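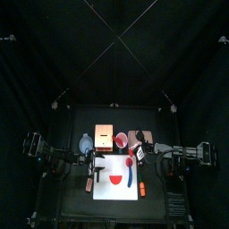 Back row on a dark grey top, left to right: blue bowl, wooden box with a slot, pink cup. White sheet on the work area.

Setting out a table for tagging small items

Josiane Texier
Last revised 22 May 2022

These notes cover the layout of a single table used for checking and tagging small loose items: spare keys, fittings, buttons, samples in bags. The method suits batches of up to 100 pieces. Larger batches should be split before they reach the table.

What you need

A table with a plain top, preferably dark
A sheet of white paper or thin card
A shallow bowl for untagged items
A box with a slot in the top for spent tags and slips
A cup for hand tools
Tags, printed or stamped in advance
A tray for finished items, kept off the table
A record sheet and a pencil

The make of the containers is unimportant. At Provdale we used kitchen bowls and cups from the start and never replaced them with anything better. Pick different colours if you can. An instruction such as "back in the blue one" is understood faster than "back in the intake container", and it still works when the person giving it is on the other side of the table.

Step 1. Clear and wipe the top

Remove everything, including items that will go straight back. Wipe with a dry cloth. A damp cloth leaves marks on matt black or dark grey surfaces, and paper tags pick up moisture from them.

Step 2. Place the back row

Stand the containers in a line along the rear edge, with the bowl on the left, the box in the middle and the cup on the right. Leave a hand's width between neighbours. The row should be far enough back that a forearm resting on the table does not touch it.

If the bowl has a spout or handle, turn it to the rear. A handle pointing forwards gets caught by sleeves.

Set the box upright with the slot facing up. Check that a tag drops through without being folded. Our tags are 86 mm long and go in end first; if yours catch, widen the slot with a file before starting the batch. Do not leave the lid off as a workaround, as tags then get taken out and used again.

Tools go in the cup with the handles up. A tall handle will lean over the rim, so use a cup with some weight in the base. Keep it to 2 tools at most. Scissors stay in the drawer.

Step 3. Lay the sheet

Put the white sheet in front of the back row, square to the table edge. Small dark parts are easily lost on a dark top, and the sheet is where every item is looked at. Hold it down with a little removable tape at the corners if it slides. Replace it when it is creased or written on.

Left-handed workers may prefer to reverse the back row. The sheet can also be moved towards whichever side the bowl is on.

Step 4. Work through the batch

1. Take one item from the bowl and put it on the sheet.
2. Compare it with the record sheet.
3. Take the next tag and read it before attaching it. On striped tags, check that the stripes are complete and not smudged.
4. Attach the tag. Tick the line on the record sheet.
5. Move the item to the finished tray.
6. Post any spoiled tag through the slot.

Only one item is on the sheet at a time. If an item has no matching line, return it to the bowl in a small bag and carry on. Bagged items are dealt with together at the end.

Step 5. Close the batch

Open the box and count the spoiled tags. Finished items plus spoiled tags plus unused tags should equal the number issued. If the total is short, lift the sheet first – tags slide under it more often than they reach the floor.

Common faults

Bowl too deep: items at the bottom are scooped out in handfuls. Change to a shallower one.
Glare from the sheet: use off-white paper, or move the lamp further to the side.
Tags sticking together: fan the stack before use. The Clomar tags we bought in November were particularly bad for this, and the Vullance ones less so.
Box full: empty it between batches only, with the count written down.

For a second table, copy the first one exactly, including the colours. Anyone moving between the two should not have to relearn the row.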